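A morning at the Dromness air defence open day

We had been meaning to go to Dromness for years, ever since my brother-in-law came back from one of their open days with a mug and a great many opinions, and this February we finally got ourselves organised. It was 22nd February, bright and bitterly windy, and the queue of cars at the gate went back past the farm shop. I'd brought a flask, thank goodness, and we had drunk most of it before we even reached the man checking the tickets.

The old radar station sits up on the headland above Breken, and you can see why they chose the spot. There is nothing between you and the horizon but gulls. The station stopped being a working one long ago and is now looked after by a small trust, which opens the gates a few times between spring and the December closure, plus this one winter day for those of us daft enough to stand about in a gale. Entry was 13 pounds each, with parking thrown in, and I thought that was very fair for what turned into most of a day.

Our guide was Gaetano Cocco, who served as a radar technician in his younger days and still talks about the equipment as if it were a difficult but much-loved aunt. There were meant to be twenty in a group and I'm fairly sure we were more, but he had a voice that carried and he never once hurried anybody. He took us first to the plotting room, down 46 steps (there is a handrail, but do wear sensible shoes), where the big table is laid out as it would have been on an exercise night, with the clocks and the headsets and the long-handled rakes for pushing the markers about.

What I hadn't understood before was how little time the crews had. Gaetano walked us through a practice interception from the first contact on the screen to the order to fire, and he did it at the proper speed, calling out each step while we all stood round the table rather quietly. My husband was picked to be the plotter and lost his aircraft almost at once -- he has not been allowed to forget it.

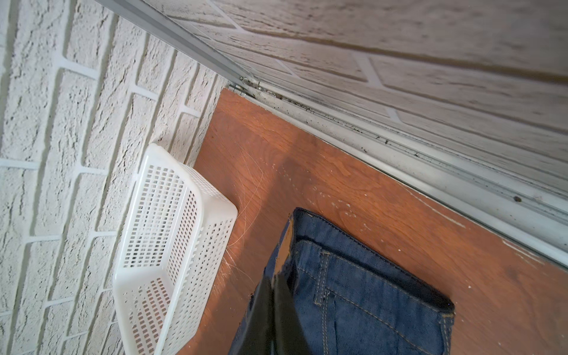 After that we went back up into the daylight to see the launchers. They have 2 of them out on the hard standing, one restored and repainted and the other still waiting its turn, and a retired engineer from the De Luca workshops was there to answer questions. He was very patient with the children, who mostly wanted to know how loud it was. (Very, he said, and then did an impression that set off somebody's dog.) He also explained how the reload crews were drilled, and how they had to do it all again in gloves and masks, and in the dark. I found that part stayed with me more than the hardware did.

The talk in the afternoon was about the Zitance exercise, which I must admit I had never heard of. It was held out over the water with several countries taking part, and the speaker had brought copies of the log sheets, all in beautiful handwriting. He was quite frank about what went wrong, too. A good many of the targets got through on the first night, and there was a long silence on the radio that he still couldn't account for. There were 63 chairs put out and people were standing at the back, so if you want to hear the talk, get in early and put your coat on a seat.

Lunch was soup and a roll from the canteen hut, very welcome, though they had run out of the leek by the time we got there. The shop is tiny and takes cards now. I came away with a book on coastal radar and my husband came away with a mug, so there are now two of those in the family.

If you go, allow longer than you think, and take a proper hat. The lane down to Breken is single track with passing places, and it took us nearly as long to get out as it had to get in.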